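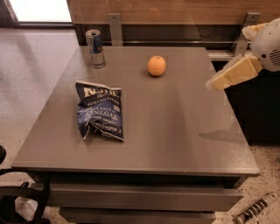

Break room hours and snacks on a 12 hour shift – what's normal?

Posted by jillcombe_nights

Started at a warehouse in Jillcombe in May, nights, 6 to 6. We get one 30 minute meal break and that's it. Supervisor says the short breaks are "built in", meaning go to the bathroom when the line is slow. Is that allowed? Also I'm starving by 3 and living on chips and energy drinks. What do people eat that doesn't make you crash. Fridge is full by the time I get there, microwave is a fight.

3 replies

Modupe Obi
Depends on your state, first of all. Some states require paid rest breaks, some don't require any break for adults at all. Look up your state labor department and search "meal and rest periods". Then check the handbook, because a lot of places promise more than the law does, and if it's in writing you can point to it. Ask HR by email so you have the answer in writing too. Don't ask in the hallway.

Write down your breaks for a couple weeks. Start time, end time, whether you got called back early. I did this at Temulberg when they were clocking us out for 30 and pulling us back at 20. Took them a while but I got paid for it.

Food – eat your real meal before you go in, then something small every few hours. Hard boiled eggs, peanut butter sandwich, fruit, nuts. None of it needs the microwave. Get a cheap lunch bag with an ice pack and forget the fridge. I stop caffiene halfway thru the shift or I can't sleep when I get home.

dockdoor42
just eat on the line lol everyone does

palletjack1017
Do NOT eat on the line, people at my place got written up for it. Ask the day crew what they do about breaks, they usualy know. And soup in a thermos. Fill it with boiling water first for 5 min, dump it, then put the soup in. Mine is a Vendura, the lid is annoying but it works. Oatmeal works the same way if you're sick of soup.

jillcombe_nights
Thanks Modupe, emailed HR last night. No answer yet. Getting a lunch bag this weekend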